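3.2 Growth of the serials collection

The reading room at Prulville was fitted out before the institute had a librarian. Shelving for bound journals ran along the north wall, and the first accessions register records 84 titles, most of them received in exchange for the institute's own bulletin. Exchange remained the main source of new material until the subscription budget was separated from the general laboratory account. Before that change, a department wishing to add a title had to give up one of equal cost, and the register shows several journals dropped and taken up again within a few years.

Cataloguing followed a local scheme drawn up by Myung-ja Choo. Main classes matched the laboratory departments, and each class was divided by form: serials, monographs, reports and reprints. The scheme worked well for staff who knew the building. It worked less well for visitors, who could not be expected to know that papers on instrument design were filed under the department that had paid for them. Reports from the engineering laboratories were the hardest group to place and were kept in boxes by year of receipt.

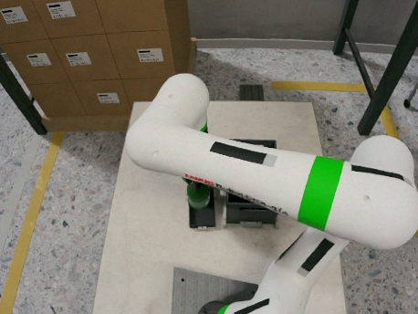 Figure 3. Robot arm, model CRX-10iA, above a platform. Computer rendering.

Lotte Mulder objected that filing by year of receipt hid the reports from the people most likely to ask for them, and that an author index should have come first. Her memorandum to the library office asked for cards under author, department and subject, with the subject cards to be typed last. The office accepted the first two. Subject cards were made for only 29 of the boxed reports before the work stopped.

The Vitale bequest altered the balance of the collection. It brought in long runs of chemical and medical journals, many of them duplicates, and the terms did not allow sale. Duplicates were therefore lent to the branch library at Prilari on five-year renewable terms. Three of these loans were never closed in the register, and the volumes concerned are still listed at both sites. The present study counts them once, under Prilari, where the shelf marks were last checked.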